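Pomberg Harbor Visitor Berths
Progress report to the Ekonley Waterfront Fund
Prepared by Marleny Cabrera, harbor manager

Summary

The berth works are on schedule except for the fuel dock, which is four weeks behind. Spending is inside the approved budget. We are asking for one change to the grant terms, set out near the end of this report, and would like an answer before the December meeting.

Berths and pontoons

The fund agreed to support the replacement of the visitor pontoons on the east side of the harbor, with power and water to each berth. Of the 30 visitor berths in the plan, 20 are now open and taking boats. The rest are waiting for their finger pontoons, which Kemppainen has built and will deliver in two loads.

The first load was held back by us, not by the supplier. Two of the old piles had more wear below the waterline than the survey showed, and Darius Sârbu, our site engineer, wanted them sleeved before any new weight went on them. The sleeves are fitted. Darius has signed off the pile line from the harbor office to the end of the east wall, and the signed sheets are in the shared folder.

The new walkway decking has a rougher finish than the old boards. A few berth holders complained that it is hard on bare feet. We are keeping it. The old boards were slippery from October on, and we had three falls reported last winter.

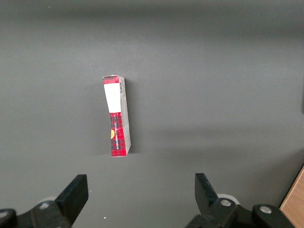
Power pedestals went in along with the decking. Each one serves two berths and is metered separately. Four pedestals were tripping overnight in the first month. The electrician traced this to a loose connection in one feeder box and has since checked the other boxes. There have been no trips in the last five weeks.

Fuel dock

The fuel dock is the part of the project that has slipped. The tank inspection was done on time, but the replacement hose reel came with the wrong fitting and had to go back. Until it is in place, boats are being fueled from the old reel, one at a time, between 8 a.m. and 2 p.m. That has meant lines on busy mornings. Giuliana Cáceres has been running the dock and has moved the commercial boats to an early slot so they are clear before visitors come over.

The spill kit store has been moved next to the fuel dock steps, as the fund's adviser suggested. Everyone who works a dock shift has now done the spill drill. We ran it once at low water and once at high water, and the low water run showed that the boom was too short to reach the outer pile. A longer boom is on order and will be paid for from harbor funds.

Bookings and visitor service

The booking system from Stiltia went live at the start of the season. Skippers can pick a berth by length and draft, pay a deposit and get a gate code by text. We had 133 visitor bookings through it up to the end of last month. Phone bookings are still coming in, mostly from people who have used the harbor for years, and we enter those by hand.

The main fault so far is that the system lets a wide catamaran book a single berth. Ridwan Mangundap has been checking beam measurements each morning and calling the skipper when there is a problem. Stiltia has promised a fix in its next update. We will leave the manual check in place until we have tested it ourselves. 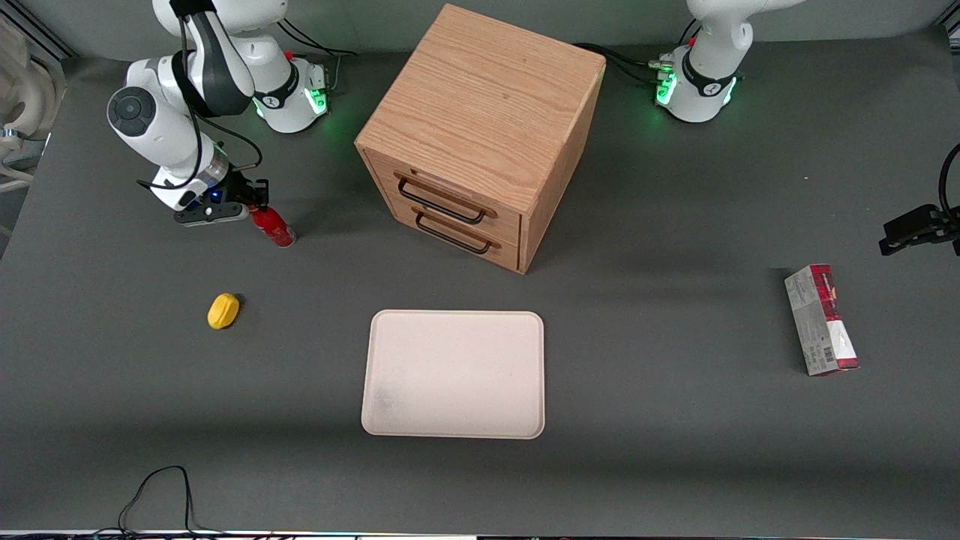 Gate codes have worked well. The showers and laundry use the same code, and this has ended the problem of lost keys. The shower block itself is not part of the grant, but we repainted it and replaced the water heater while the contractors were on site.

Staffing

Amparo Mosquera joined as assistant harbor manager in the spring. She handles berth allocation and the evening round, and she has taken over the maintenance log, which had gaps in it before – we had no entries at all for part of last year. We are one seasonal deckhand short. The post has been advertised twice.

Budget

Spending on pontoons and electrical work matches the plan. The pile sleeves were not in the original estimate and used up most of the contingency. No further draw on contingency is expected.

Change requested

The grant terms say that 100 percent of the visitor berths must be open before the final payment is released. We ask that the payment for the electrical work be released separately, as that work is finished and inspected. The pontoon payment would stay tied to the opening of the last berth.

Next period

Both pontoon loads are due before the winter storms. Darius will inspect each section as it is fixed. The new hose reel will be fitted and pressure tested, and the dock will go back to full hours after that. Amparo will send the updated berth plan with the next claim form.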